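Unidade 4 — Organização do posto de trabalho individual
Módulo de Gestão de Espaços Administrativos
Docente responsável: Ineke Van der Linden

## 4.1 Âmbito da unidade

A presente unidade trata da organização da secretária enquanto superfície de trabalho e enquanto lugar de permanência prolongada. Pressupõe-se a leitura da Unidade 3, dedicada ao arquivo em estante, cujos conceitos de *zona de alcance* e *frequência de uso* são retomados sem nova definição formal.

O caso de apoio continua a ser o da empresa Dewulf, na fase posterior à mudança para o edifício de Nirkwood. O inventário então realizado registou 3.181 objetos distribuídos pelas secretárias do pessoal administrativo, dos quais mais de 600 eram recipientes: garrafas, frascos, canecas, copos e embalagens de uso pessoal. Os estudantes devem trazer para a aula a folha de inventário distribuída em junho.

## 4.2 Divisão da superfície

Para efeitos de análise, o tampo divide-se em três faixas paralelas ao bordo anterior.

**Faixa anterior.** Destina-se à escrita, à leitura e ao computador. Deve permanecer livre no final do período de trabalho. Admite-se apenas o documento em curso.

**Faixa intermédia.** Recebe os objetos utilizados várias vezes por dia, designadamente a caneca, a garrafa de água e o telefone. É também a faixa em que ocorre a maior parte dos derrames, pelo que se recomenda o uso de base para copos sempre que haja líquidos frios ou quentes.

**Faixa posterior.** Acolhe os objetos de uso diário ou semanal. Tende a transformar-se em depósito: o que ali é colocado fica fora do campo imediato de atenção e raramente é revisto.

Os cantos posteriores merecem tratamento autónomo. Na folha de inventário, devem ser registados em linha própria, mesmo quando estejam vazios.

## 4.3 Recipientes e líquidos

O regulamento interno adotado pela Dewulf distingue entre recipientes *em uso* e recipientes *em espera*. Considera-se em espera todo o recipiente que não tenha sido utilizado desde o dia anterior. Os recipientes em espera devem ser lavados, arrumados ou eliminados, consoante o caso.

Algumas regras práticas, a aplicar no exercício:

- manter na faixa intermédia um único recipiente aberto;
- colocar os frascos com a etiqueta voltada para a frente;
- dispor os recipientes altos atrás dos baixos;
- afastar qualquer líquido das tomadas e dos transformadores;
- dobrar ou eliminar sacos e invólucros vazios.

A quarta regra prevalece sobre as restantes. Quando a régua de tomadas estiver fixada ao painel posterior, os recipientes devem ser deslocados lateralmente, ainda que isso implique ocupar parte da faixa intermédia.

## 4.4 Cabos e alimentação elétrica

A fixação da régua de tomadas acima do tampo facilita a limpeza e o acesso às fichas — é a solução seguida no edifício de Nirkwood. Apresenta, contudo, o inconveniente de deixar os cabos suspensos à vista. Estes devem ser reunidos numa só descida, com fita reutilizável, e conduzidos até ao bordo posterior. Um cabo que atravesse o tampo é registado como ocorrência, independentemente da sua espessura.

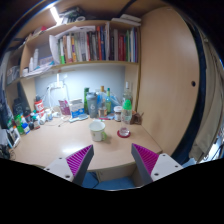
**Por onde se deve começar a arrumação de uma secretária com estante superior?**

Pela faixa posterior do tampo. Retiram-se todos os objetos, limpa-se a superfície e só depois se decide o que regressa ao lugar, o que sobe para a estante e o que sai do posto de trabalho.

## 4.5 Relação com a estante

A estante sobreposta não deve ser entendida como prolongamento da secretária. Os livros e dossiês consultados todas as semanas ocupam a prateleira inferior; os restantes seguem as normas da Unidade 3. Não se colocam líquidos na estante, ainda que em recipiente fechado.

Para as caixas pequenas e os pacotes soltos, o manual Nomwood propõe um tabuleiro único, com rebordo baixo, colocado num dos lados da faixa posterior. O manual Goken prefere a gaveta. Ambas as soluções são aceites na avaliação, desde que justificadas.

## 4.6 Exercício prático

O exercício realiza-se em grupos de 3 estudantes e consiste no levantamento de uma secretária em utilização efetiva, com autorização prévia de quem a ocupa. O relatório, com o máximo de 5 páginas, deve conter:

1. esquema do tampo com as faixas assinaladas;
2. lista dos objetos por faixa e por canto;
3. classificação dos recipientes, em uso ou em espera;
4. percurso dos cabos;
5. proposta de reorganização.

Não são aceites propostas que exijam a compra de mobiliário. A entrega faz-se em papel, na secretaria do departamento, até às 17h00 do dia fixado pela docente.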